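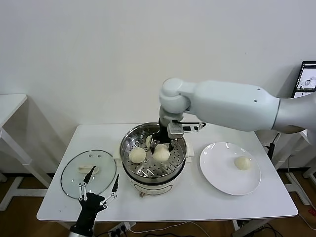 3.2 Matériel et protocole de cuisson

Les pâtons ont été préparés à partir de deux farines de blé tendre, Hedlund (faible teneur en protéines) et Barnelside (teneur moyenne), achetées en un seul lot pour éviter les effets de mouture. Levure sèche, sucre, eau du réseau. Pétrissage en vitesse lente, puis repos à couvert. Façonnage à la main, toujours par le même opérateur (E. Lunde) ; la variabilité entre opérateurs n'a pas été étudiée et c'est une limite, voir section 5.

Eau de cuisson : 500 ml par fournée, renouvelée à chaque fois. Couvercle fermé pendant toute la montée en température. Après arrêt du chauffage, 5 minutes d'attente avant ouverture. Ce délai vient des essais préliminaires menés à Nurkden, où une ouverture immédiate donnait des surfaces plissées, surtout avec Hedlund. Le phénomène est connu des praticiens mais peu documenté : contraction brusque de l'air des alvéoles, paroi encore trop souple pour tenir.

Les pains sont ensuite laissés à refroidir sur grille puis pesés. Volume mesuré par déplacement de graines de colza, dans un récipient calibré. Un bol inox ordinaire sert à recueillir les graines excédentaires (type de récipient en figure 1).
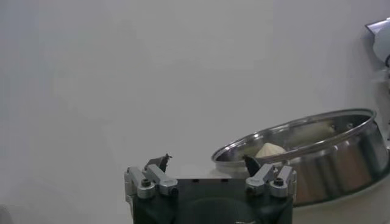 Figure 1. Bol en acier inoxydable, fond blanc.

3.3 Analyse sensorielle

Le panel comprenait 7 dégustateurs formés, recrutés sur le site de Furnudberg. Descripteurs retenus : blancheur de la croûte, élasticité, collant en bouche, goût de levure, arrière-goût sucré. Échelle continue non graduée. Au total 941 notes exploitables, les fiches incomplètes ayant été retirées avant traitement. L'ordre de présentation suivait un carré latin, les codes étaient attribués par C. Ellwood qui ne participait pas aux séances.

Pas de différence nette entre farines pour le goût de levure. Pour l'élasticité en revanche, Barnelside est mieux notée, et l'écart se maintient quand on retire les pains dont la surface était plissée. Le collant en bouche est plus difficle à interpréter : les dégustateurs s'accordent mal entre eux, deux d'entre eux semblent avoir noté plutôt l'humidité de la croûte. Descripteur à redéfinir, donc. Les corrélations avec le volume spécifique sont données en annexe B, elle restent faibles sauf pour l'élasticité.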